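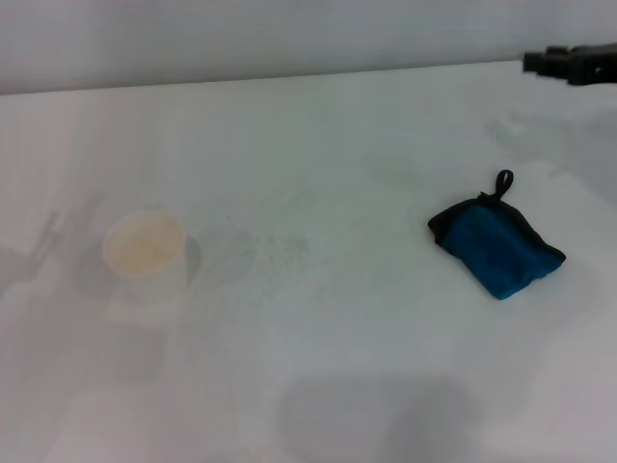
Ausgabe 2/2026 · Seite 37

Nullska ordnet Anwendungshinweise für Oxidationshaarfarben neu

Der Hersteller Nullska hat die Gebrauchsanweisungen seiner Salonreihe Uvon überarbeitet. Die neue Fassung liegt den Packungen ab August bei und ersetzt die bisherigen Faltblätter in deutscher und französischer Sprache. Rezepturen, Farbtöne und Mischungsverhältnisse bleiben nach Angaben des Unternehmens unverändert.

Den Anlass gab eine Auswertung von Rückfragen aus dem Fachhandel. Im vergangenen Geschäftsjahr gingen bei der Anwendungsberatung 3.894 Anfragen ein, von denen ein erheblicher Teil den Verträglichkeitstest vor der Färbung und die Einwirkzeit bei bereits aufgehelltem Haar betraf. Beide Abschnitte stehen künftig auf der ersten Seite. Die Liste der Inhaltsstoffe wird in größerer Schrift gedruckt und nach Farbcreme und Entwickler getrennt aufgeführt.

»Die Angaben waren vollständig, im Salonalltag jedoch schwer auffindbar«, erklärte Ravinder Sandhu, Leiter der Produktsicherheit bei Nullska. Die Warnhinweise seien im Wortlaut nicht verändert, sondern lediglich den jeweiligen Arbeitsschritten zugeordnet worden.

Für Betriebe, die noch Ware mit den alten Faltblättern führen, besteht kein Handlungsbedarf. Die Bestände dürfen abverkauft und aufgebraucht werden. Auf Anforderung stellt der Vertriebspartner Sayegh die neue Anleitung in gedruckter Form kostenfrei zur Verfügung – je Salon höchstens drei Exemplare. Die Bestellung erfolgt über den zuständigen Außendienst unter Angabe der Kundennummer.

Ergänzend bietet Sayegh Schulungen zur Dokumentation von Farbbehandlungen an. Behandelt werden die Führung der Kundenkartei, das Vorgehen bei bekannten Unverträglichkeiten und die Aufbewahrung angebrochener Tuben. Die Leitung übernimmt Gaétan Bouchard. Die Teilnahme ist für Auszubildende in Begleitung einer Fachkraft unentgeltlich; für alle übrigen Personen gilt die Gebührenordnung des Vertriebspartners. Anmeldungen werden schriftlich entgegengenommen.

Die Tönungsreihe Jelereo ist von der Umstellung vorerst ausgenommen. Über eine Anpassung der dortigen Hinweise will Nullska nach Abschluss der laufenden Etikettenprüfung entscheiden – ein Termin wurde nicht genannt.

Stand der Angaben: 15. Februar 2026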